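Visit report: gripper comparison at the Irneddale open day, June

The Meralness lab ran 2 parallel grippers on the same arm, with PC teardown as the test task.
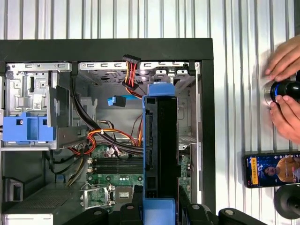

Painemal supplied the first gripper, Brollambridge the second. Both used the same controller and a wrist camera. Painemal completed 89 of 300 cable grasps without a regrasp. Brollambridge did better on connectors but was slower to close. Its pads are rated for 3,000 cycles, low for our line. Neither vendor had force logs to hand. I have asked Meralness for the raw data.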